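Kosurside 料箱抓取示教数据集 说明文档

版本 2

概述

Kosurside 是一套单臂料箱抓取数据，用于训练和评测从杂乱料箱中取物的策略模型。数据由 Stondlow 实验室采集，Gilex 负责标注工具和格式转换。全部数据来自真实机械臂，不含仿真。

本版共 108 个会话，分布在 6 组物品上。每个会话对应一次布置好的料箱，从机械臂进入料箱上方开始录，到操作员结束会话为止。一个会话内有多次抓取尝试，成功和失败的都保留。

第一版的用户请注意：动作字段的坐标系改过，旧的读取脚本不能直接用，见“与第一版的差异”。

目录结构

sessions/ 每个会话一个子目录，含图像序列、关节状态、动作和事件记录
labels/ 逐次尝试的结果标签和物品标签
splits/ 训练、验证、测试三份会话名单
calib/ 相机内参、外参和手眼标定结果
tools/ 读取、可视化和格式转换脚本

会话目录名由物品组代号和会话序号组成，序号不连续。缺的序号是质检时剔除的，没有重新编号，目的是和内部采集日志对得上。

采集装置

机械臂从料箱一侧伸入，末端装夹爪，软管和线缆沿臂体外侧走。料箱放在木质台面上，箱沿用弹簧夹夹住。台面上有蓝色胶带标记，换组或清扫之后按标记重新对位。

固定相机一台，俯看料箱，位置在同一标定周期内不动。腕部没有装相机。遮挡因此比较多：夹爪下探时，目标物的中段常常看不见，臂体和线圈也会盖住箱内靠近机械臂一侧的区域。训练时如果只取单帧，建议同时取尝试开始前的那一帧作为参考，tools/ 下的读取脚本有对应选项。

料箱用旧了，箱底有划痕和磨损。白色面板的下半部分磨得露出灰色，有些分割模型会把磨损边缘当成物体轮廓。我们没有换新箱，也没有在图像里做修补。

物品

物品为常见家用小件，分 6 组，每组内部混放，不按材质或尺寸归类。选物时主要考虑形状差异：细长柄、扁平片、圆盘状、带刷毛的、表面反光的都要有。下面是一个会话中的画面，箱里有黑黄两色的手电筒、白色刷子、蓝色塑料铲，以及一件盘卷的黑色圆形物品，夹爪停在刷头和铲面之间的上方。

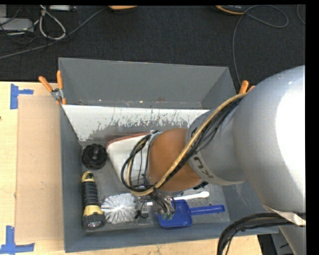

采集流程

1. 操作员从当前物品组中取物，放入料箱。允许物品相互接触和叠压，不允许伸出箱沿。

2. 检查料箱与胶带标记是否对齐，弹簧夹是否夹紧。

3. 启动录制，机械臂回到起始位姿，等待两台主机时间同步完成。

4. 操作员用示教手柄控制末端位姿和夹爪开合。每次尝试开始和结束时各按一次标记键，事件记录由此生成。

5. 抓起的物品移到箱外的放置点。掉落的物品如果仍在箱内，不做整理，直接进入下一次尝试。掉到箱外的，结束会话。

6. 箱内物品取空，或者同一件物品连续 3 次抓取失败，结束会话。

7. 在会话表中填写物品组、布置方式和异常情况，上传。

同一件物品连续失败就停，这条规则会让难抓物品的样本偏少。需要做失败恢复研究的，可以把 labels/ 中标为 aborted 的会话单独挑出来用。

数据字段

image 固定相机的彩色图像，已去畸变
joint_pos 各关节角度，单位弧度
ee_pose 末端在机座坐标系下的位置和四元数
gripper 夹爪开度，归一化到 0 至 1，1 为全开
action 操作员下发的目标末端位姿和夹爪目标开度
event 尝试开始、尝试结束、会话中止等标记
valid 该时刻各路数据是否齐全

四元数顺序为 x、y、z、w。图像和关节状态的频率不同，对齐时以图像时间戳为准，关节状态取前一个最近值，不插值。需要插值的话，原始时间戳都在，可以自己做。

valid 为 0 的时刻没有删除。多数是图像丢帧，少数是手柄短暂断连。断连期间 action 保持上一个值，不能当作操作员的真实意图使用。

标签

每次尝试有一个结果标签，取值如下：

success 物品被抓起并到达放置点
drop 抓起后在途中掉落
miss 夹爪闭合但没有抓住任何物品
wrong 抓起的不是标注的目标物
aborted 操作员中途放弃或触发保护停机

目标物由标注员看完整段录像后填写，不是操作员现场填的。每次尝试由两名标注员独立标注，不一致的交第三人裁定，裁定前的两份结果也保留在 labels/raw/ 里。分歧主要集中在 drop 和 miss 之间：夹爪把物品带离箱底一点又滑脱，两种标法都说得通。最终的判定规则是，物品完全离开箱底和其他物品的支撑才算抓起。

物品标签只给名称和组别，没有像素级掩码。Gilex 的标注工具支持补标，格式说明在 tools/ 的文档里。

划分

训练集和验证集共用 4 组物品，按会话切分，同一会话不会同时出现在两边。测试集使用其余 2 组，物品在训练集中没有出现过。

请不要把测试组的会话混进训练后再报测试成绩。想测同类物品上的表现，用验证集，并在结果中写明。

基线

tools/baseline/ 里有一个行为克隆基线，输入为当前图像加参考帧，输出为下一步末端位姿增量和夹爪开度。配置文件里的随机种子有 3 个，报结果时请都跑，给出各自的数值和均值。

基线只用 success 的尝试训练。把 drop 的前半段也加进来是可以的，事件记录里有滑脱时刻，按这个时刻截断即可。

与第一版的差异

action 由夹爪坐标系改为机座坐标系，与 ee_pose 一致。
gripper 的方向反过来了，第一版中 1 为全闭。
新增 wrong 标签，第一版中这类尝试被记为 success。
剔除了标定漂移明显的会话，第一版的划分名单作废。

用过第一版训练的模型，成绩不能与本版直接比较。

已知问题

刷毛、反光面和深色物品在部分会话中曝光不理想，臂体上的高光会过曝。相机用固定曝光，没有按会话调整。

画面里除料箱外还有台面、地面和周边的线缆设备。箱外物品的位置在不同会话之间会变，模型有可能借此记住会话。裁剪到料箱区域可以减轻，calib/ 里提供了每个标定周期的料箱四角坐标。

料箱中靠近机械臂一侧的样本少于远侧。操作员习惯先取够得着又看得清的物品，近侧留到最后，而会话可能已经结束。

示教由多名操作员完成，手法差异较大，有人习惯先悬停再下探，有人直接到位。会话表里有操作员代号，不含其他个人信息。

适用范围

适合用于料箱取物的模仿学习、抓取结果预测和遮挡条件下的目标定位。不适合用于评估力控，数据中没有力传感器读数。也不能作为安全相关功能的验证依据，料箱旁有人活动的情况没有覆盖。

使用与引用

数据可用于研究和教学。再分发时请保留本说明和 splits/ 中的名单。商业使用需先与 Stondlow 实验室联系。引用时写明数据集名称 Kosurside 和版本号 2。

问题请提交到仓库的问题页，附上会话目录名和出错时刻的时间戳。标签有误的，注明尝试序号，核对后并入下一次标签更新，会话数据本身不变。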